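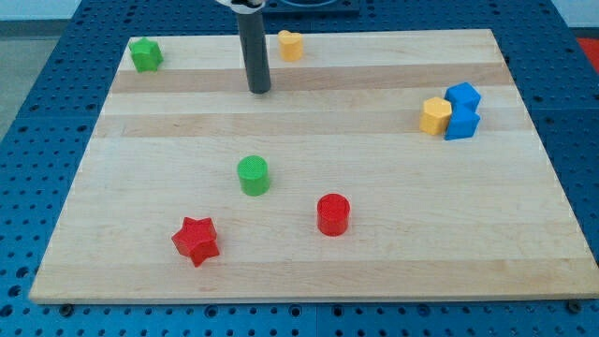 Filed under: Grief & Getting Through

January 2021

I wasn't going to write about the letters, but three of you emailed after my last post asking what I meant by "I wrote to Dad again," so fine, letters it is.

My dad died in April, when you couldn't have a funeral to speak of. There were 6 of us in the room and my aunt on a phone propped against a hymn book. I didn't cry. I drove home to Bikimville, cleaned the oven, and went back to work the next week like I'd been out with a cold.

And then I fell apart over a parking ticket in the summer. Full sobbing, in the car, windows up, with a guy waiting for my spot.

A friend gave me the number for a grief group that meets online out of Unley. I signed up and then skipped the first two calls (I told them my internet was down, sorry Raquel!). Raquel Pacheco runs it. She lost her mother years ago and she has this way of letting a silence just sit there until somebody fills it. I hated that at first. Now I do it to my own kids and they hate it too.

The letters were her idea. You write to the person, by hand, whatever you'd tell them if they called. You don't have to read it to the group or show it to anyone. My first one was 7 lines long and mostly about the gutters. Dad cared a lot about gutters. I felt silly and put it in the drawer with the takeout menus.

The second one was longer. I told him I was mad that he never went to the doctor when I asked, and that I was mad at myself for asking only once. I hadn't said that out loud to my husband or my sister. I read that one to the group, in the end, with my camera off, and a man I'd barely spoken to unmuted himself and said "same." That was the whole comment. I still think about it most days.

Some practical stuff, because people asked. I write at night after the dishes. I use a cheap school notebook, 200 pages, and I'm over halfway through it. I don't do it every day -- I tried that in the fall and it turned into homework. Some weeks I skip completely and some weeks there are four in a row. My sister tried typing hers and said it felt like a work email, so she records voice memos on her walks instead. Whatever works.

The holidays were rough, I won't pretend. We made his bean soup and it came out wrong, too thin, and my brother ate three bowls and told everyone it was perfect. I wrote to Dad about that. I also wrote to him about the drive out to Prata to sort through his shed, which took us a whole weekend and ended with me keeping 268 mismatched screws in a coffee can. (Yes, I counted them. It was that or go back in the house.)

I'm not "better." I don't really know what that would look like. I can drive past the hardware store now, and last week I told a story about him at dinner and got all the way to the funny part.

The group is starting up again after the break and there's room, so if you want the details, leave a comment or send me a note and I'll pass them along to Raquel. You can keep your camera off as long as you like. I did.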